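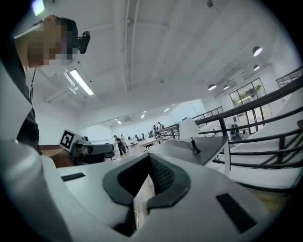 What is the lighting like at the Holeck workspace in Garodholm?
Bright and quite even from the ceiling, with a small lamp on some of the desks for people who want more light.

I went to the open day at Holeck in July. My own office is moving in the autumn and I was asked to look at how other places have arranged their rooms, first of all the lamps and the desks, so this report is mostly on these two things. Who wants to know about the membership and the contracts should write to them directly. They answered my mail on the same morning.

Getting there
The bus from the station takes 29 minutes and stops at the corner before the bridge. The entrance is on the yard side, not on the street. I went first to the wrong door and had to walk back. At the reception I got a paper badge and a plan of the floor, and Thenmozhi Kaimal took our group upstairs.

The room
It is one long open room and you look through it almost to the end as soon as you come in. The ceiling is white and has recessed beams, and they did not hide the pipes. A long white conduit runs along it in the open. I was told that the owner wanted first to close everything with panels, but then the room would lose too much height. I think it was a good decision. With everything painted in the same white, I stopped noticing the pipe after a short time.

The air conditioning hangs high on the far wall. I asked if the people who sit under it complain. Thenmozhi said that they had complaints in the first summer, and after this they turned the desks at that end by a quarter.

The lamps
There are several kinds in the same room, and this was for me the most useful part of the visit. The oldest are the fluorescent fixtures, rectangular, mounted on the ceiling. They are strong and a bit cold for my taste. Toward the far end there are small recessed lights, which you hardly see as objects. And on one side hang black dome pendants, which give their light down and leave the shade dark from outside. I liked these the most. Under them the room feels lower and more calm, although the ceiling is the same.

On one grey desk I found a lamp which I would like to have at home also: white conical shade, slim black stem, black base. It does not take much place. The cord is black and it lies across the desk top, and this I would change. In our office we had the same trouble with the cords, and we solved it with clips from Gerum, the cheap ones that you stick under the edge. They hold well if you clean the desk before.

Ognjen Popescu, who looks after the electrical things in the house, explained the switches to us. The pendants and the ceiling fixtures are on separate circuits, so in the evening it is possible to use only one side. He said the change of wiring cost less than they were afraid of, but took longer, for the reason that the old plans of the building did not agree with the walls. He also showed us the cupboard with the spare tubes. I wrote down the type for my colleague Anitha Krishnan, who orders ours.

The desks and the floor
Grey tops and brown wooden tops are used in the same room. On paper I would say that it cannot look good, but it does. The grey is pleasant under a strong light, there is no shine that disturbs the eyes. The wood gets more marks from cups, according to a member with whom I spoke at the coffee table. The floor is wooden too. I had expected more noise from the steps. In the middle of the room there is a free way to walk, and it is wide enough for two persons to pass.

There are 81 places for rent, and also a waiting list. A place with a fixed desk includes a drawer unit from Lorente with a lock. The lock of the one I tried was stiff.

Smaller remarks
The coffee was good. The cake was finished before our group came, so better take the first tour, which starts at ten.

The plan of the floor has the kitchen on the wrong side. I told it to the reception and they knew already.

Taking pictures was allowed everywhere except in the two meeting rooms.

I did not get an answer to my question on how loud it is in winter, when the windows are closed. Narayanan Salian from the membership desk has promised to send me the measurements, and I will add them to this page when they come. The next open day is planned for October, with the same tours and also the roof terrace, which was closed this time for repair.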